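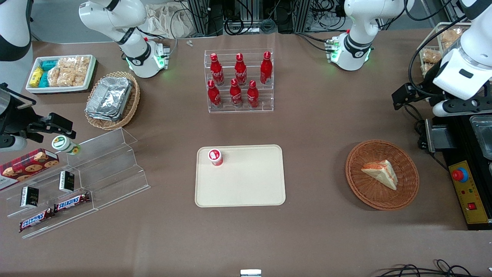
Why do jars have labels?

Go look in your kitchen. Jam, pickles, face cream in the bathroom. Nearly every jar has a label stuck on it. Why bother?

Well, long ago most didn't. Shopkeepers scooped stuff out of big barrels and tubs. You asked for mustard, you got mustard. Hopefully! You had to trust the shop.

Then more food got packed in factories and sent far away by train. Now the buyer never met the maker. So the jar had to do the talking.

What a label tells you

The name. Peanut butter or shoe polish? Good to know.
How much is inside. Weight, mostly.
What its made of. This is the ingredients list. The biggest ingredient comes first, then the next biggest, all the way down. Sugar at the top means lots of sugar.
Warnings. If you have a nut allergy this is the part to read. Every time.
The date. Use it before then.

How does it stick?

Glue, but different kinds. Some labels come on a long roll with sticky backs, like stickers. Others are plain paper and a machine wipes glue on them. A fast machine can label 1,000 jars before you finish your cereal.

Try it

Find an empty jar with a paper label. Soak it in warm water for 10 minutes. Does it slide off? Some do, some realy don't. Ask a grown-up to help if its glass.

Then make your own label. Ruth Rudd, age 6, from Stamdale sent us hers: "Worm Food, do not eat." Great warning Ruth.

Next time: lids, and why they pop. Out Wednesday.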